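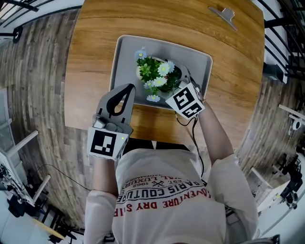

Tips for the Workshop Table: Software for Hand-Held Gripper Recordings

Updated August 23, 2025

Most of what gets written about this software comes from people who sell it. I don't sell it. I have spent a long time cleaning up after it, and the tips below are the ones I still use. They cover the plain kind of job, where a person holds a gripper in each hand, moves a tray or a flower pot on a table, and a program tries to work out afterward where the hands went.

If you want to be told that the tracking is solved, skip this page.

Before you record

Print your markers matte. Glossy paper and glossy tape throw back the ceiling light, and a marker with a bright patch across it reads as no marker at all. I have tried three kinds of "anti-glare" film and went back to plain matte paper on a stiff flat backing.

Measure the printed marker with a ruler, then type in what you measured. Don't type in what the file said. Printers scale pages to fit, and the software has no way of knowing. If your marker is five percent small, every distance it gives you will be off by five percent, and it will all look perfectly reasonable on the screen.

Use a cube if you can put up with the bulk. A single flat panel is fine until you turn your wrist. With a block that carries markers on several faces, you have a better chance that at least one is facing the camera. The catch is that the faces have to be measured against each other, and a cube glued together slightly crooked will make your track hop every time it switches from one face to the next. People blame the filter for this. Check the cube first.

Give every face its own marker number and write the numbers down on paper. Taped inside the cabinet door is good. I once lost an afternoon to two blocks that shared a number.

Sort out the cable before the first take. Run it along the forearm with some slack and go through the whole motion once with nothing recording. If it swings across a marker, move it.

Plain sleeves are nicer than loose ones, and I'd skip big block lettering if you have the choice. I won't claim that letters get mistaken for markers very often. They do give the detector more black-and-white corners to chew on, and a floppy cuff can cover a tag at just the wrong moment.

Setting the camera

Calibrate the lens you are using at the focus you are using. A wide lens bends straight things near the edges. You can see it in a floor or a railing, and it does the same to your marker, only you don't notice. If the far corners of the table matter to you, wave the calibration board around out there too. Everyone holds it in the middle, where the picture was fine to begin with.

Shorten the exposure and turn up the lights. Blur ruins more markers than anything else I know of, and no setting in the program gets it back.

Lock the white balance, exposure and focus. Automatic anything is trouble once a white pot slides into view.

About smoothing

My advice is to leave it off until you have looked at the raw track. Drevama switches it on by default, at least in the copy I was given, and the result is lovely to watch. It is also wrong in the spots you care about. The moment when fingers meet the rim of a tray is short and sharp, and smoothing rounds it off until the hand seems to drift through the contact. Turn the filter down until the track looks a little ugly. Ugly is what you recorded.

Gander leaves gaps as gaps, and I prefer that. You get a hole in the line and you can go and find out why. Laron fills the hole with a guess and marks it in a pale shade that vanishes when you export. If you have to use Laron, export the confidence column as well and throw away the low rows yourself. The column is unticked in the export window. You have to scroll down to find it.

Flowers and other awkward things

Test with something leafy. The demo clips use a box, and any program can find a box. Artificial daisies in a pot are a much fairer trial, with petals that look alike, leaves poking out past the rim and edges that never line up the same way twice. When I ask a program for the outline of the pot, I usually get the outline of the pot plus whatever is hanging over it.

If the planner only needs to push the pot, tell it about the pot alone. A simple cylinder, drawn by hand, works better for me than the automatic shape.

A gray tray on a brown table is easy. A gray tray and a gray gripper are less so. Put a strip of colored tape on one of them and get on with your day.

Clear the table of spare clips and brackets before you ask for automatic object detection, or else give them names. A small part left at the far end will turn up in your object list, sometimes under a very grand label.

Counting what you kept

Vendors quote how many takes you recorded. Ask how many survived. Our last batch was 2465 takes. After the program's own check there were 2240 left. I then went through them by eye, with the smoothing off, and kept 931. I was fussy, I admit, and another person might have kept more. But the difference between the second number and the third is work that somebody has to do, and it wasn't in the brochure.

Mikkel Fogh wrote to say I'm too hard on the automatic check and that Egilsson's does better with two hands. Maybe so. I ran it on 1000 takes and it swapped left and right whenever the wrists came close together over the tray. He suggests setting the hand labels by marker number instead of by position. I tried that and the swaps stopped, so that tip is his.

Odds and ends

Wipe the markers with a dry cloth. Thumbprints show up.

Start every take with both grippers fully open, then fully closed, then open. It gives you something to line the clocks up with.

Save the raw video. Disks are cheap, and the next version of the software will disagree with this one.

Don't update anything in the middle of a batch. I'm holding off on the new Laron until October, when this set is finished.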